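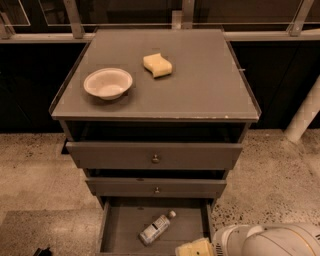

The drawer test from the head camera: three drawers, a bottle in the bottom one, a sponge at the gripper.

Checking a drawer state estimator before you trust it

Posted 2019-03-16

Most tutorials on articulated furniture stop once the detector draws a nice coloured box over each drawer. I don't put much stock in the box. What the planner needs is a number for each drawer, saying how far out it is, and an idea of how wrong that number might be. The steps below are how we check it at Gritville before anything is allowed to move on its own. They assume you have Brarkis running as your planner and Seyoum publishing poses, though the checks work with other stacks.

1. Fix your camera model first

Re-run the intrinsics. Yes, even if somebody did it in January. Looking down at a chest from head height, the lower drawers look narrower than the upper ones, and a small calibration error gets read as drawer travel. Put a printed target flat on top of the chest, then flat in the bottom drawer, and compare the two heights with a tape measure. If they disagree by more than 4 mm, stop and fix that.

2. Log the raw estimates

Turn off smoothing in Seyoum:

smoothing: off
publish_covariance: true
window: 1

The default filter makes the plots look lovely and hides every problem you are trying to find. Record 200 frames with nothing moving and look at the spread for each drawer separately. An average across all of them is no use to anyone.

3. Open more than one drawer

A single open drawer is the easy case, and it's the one in all the demo videos. Pull them out by different amounts so that the upper fronts hide part of what is beneath. In our layout the top and middle drawers are partly out and the bottom one is fully open. The fronts are all the same flat grey as the top, so there isn't much colour contrast for the segmenter to work with. The small round knobs are the better feature. If your estimator can't say which knob belongs to which drawer, it will happily swap two of them and report high confidence while doing it.

4. Put things in and on the furniture

Ours has a shallow white bowl and a yellow sponge on top, and a small plastic bottle lying at an angle in the bottom drawer. Check two things:

The bottle's pose should have the bottom drawer as its parent frame. If the parent is "world", the planner will leave the bottle floating in space when the drawer closes.

The two sponges should have separate IDs. Giterier merges detections by class and colour unless you set merge_by_class to false. The manual calls this a convenience. I lost an afternoon to it.

5. Treat the held object as part of the arm

Attach the sponge to the gripper in the collision model the moment the grasp is confirmed, and leave it attached until release is confirmed. Use the real size plus a margin. Soft objects squash, so people tend to skip this, and then the planner drags a corner of sponge through the drawer wall. Check too that the attached sponge is dropped from the depth cloud, or the arm will see it as an obstacle and refuse to move at all.

6. Compare against a tape measure

Run 100 trials, changing the drawer positions each time, and write the measured opening down before you look at the estimate. Plot error against opening. We saw the worst results on drawers that were nearly shut, where there is only a narrow dark gap to go on. The covariance didn't grow to match, so don't use it as a safety gate until you've plotted it yourself.

7. Only now, close the loop

Start with the speed limit low and replanning on. A plan takes around 3,000 collision checks on our machine, and that's fine for replanning between motions but too slow during one. Vendors will tell you their planner reacts in real time. Ask which part of it does.

Known problems

Glass-like panels behind the furniture can give junk depth. Crop the cloud to the chest before segmenting.

Speckled floors produce false corner matches. Mask the floor plane.

If the estimator restarts mid-task it assumes every drawer is shut. We have a patch for this but it isn't merged yet, so for the time being re-run step 2 after any restart.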